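Zellov Chat Widget: Questions I Get a Lot

Who's behind this?
Just me, Nuno Cardoso, plus Diarmuid Lenihan, who wrote most of the routing code and still fixes it when I break it (thanks, Diarmuid!).

Does it work with Priveo?
Yes! Paste your Priveo key on the settings page and hit Save. New chats will start showing up in your inbox within two minutes.

A customer refreshed the page and their chat vanished. Help?
Ugh, sorry. Anything before build 853 kept the conversation in the browser tab only. Update, and it gets stored on the server, so people can close the tab, go make lunch and pick up where they left off.

How many chats can one agent take?
Up to 142 if you never touch the limit, and please do touch it! I set mine to something a person can live with.

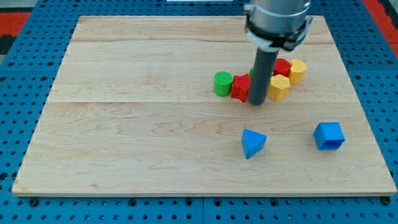
Can I change the greeting?
Sure, it's under Appearance. You can have a different one for each page of your site, and I like keeping them short.

Will there be a phone version?
I'm working on it, and I'm hoping for a first test build in June. Drop me a note through the contact form if you'd like to try it early.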